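Kumimetti and the Short Chapter

The novel Kumimetti runs to 621 pages in the Finnish edition and has 104 chapters. Most of them are under six pages. Marjatta Tikkanen wrote the first draft by hand, one chapter to a notebook, and typed nothing until the whole was complete. The method fixed the length of each unit: when the notebook was full, the chapter ended, in two cases in the middle of a conversation.

Tikkanen trained as a land surveyor and worked in that field for 17 years before her first book, a collection of stories titled Umali. The vocabulary of the trade is present in both books. Distances are given, slopes are graded, and characters are placed in relation to fixed points such as a church, a pump or a boundary stone.
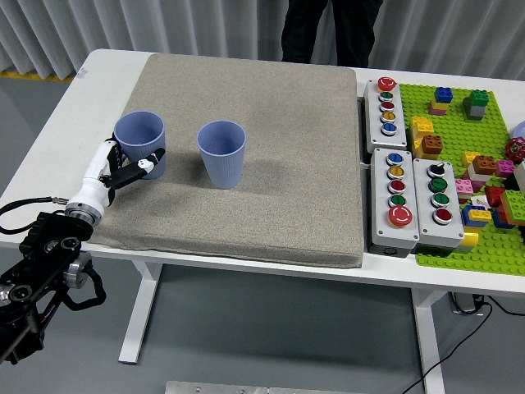

The plot of Kumimetti is slight. A ferry operator in the town of Rivach receives a bill addressed to the previous owner of her house and sets out to deliver it. The first 100 pages cover one morning. After that the time scheme loosens, and by the middle of the book whole winters pass between paragraphs.

The English version, due in March from Flivov, is the work of Fouzia Shaikh. It keeps the chapter divisions but drops the running heads, which Tikkanen had used to give the time of day. Shaikh moved that information into the first sentence of each chapter where the syntax allowed it. Her editor, Ritva Aaltonen, asked for a map. The author declined.
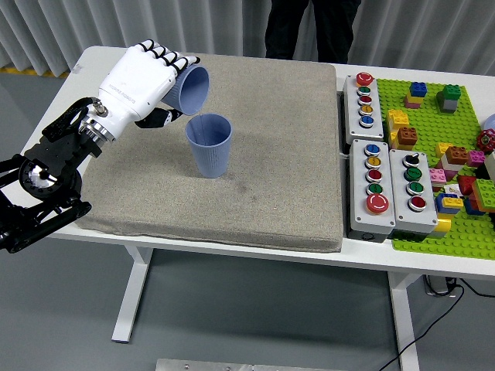 Text: Pin-yu Lo
Translation from the Icelandic: Þórarinn Ragnarsson

Reviews of the Finnish edition dealt mainly with the ending, in which the bill is delivered and proves to be for a small amount. Tikkanen has said that she wrote this chapter third and did not revise it. The notebook bears her out, apart from one corrected date.

A second collection is in progress. It has no title, and the stories are longer than those in Umali.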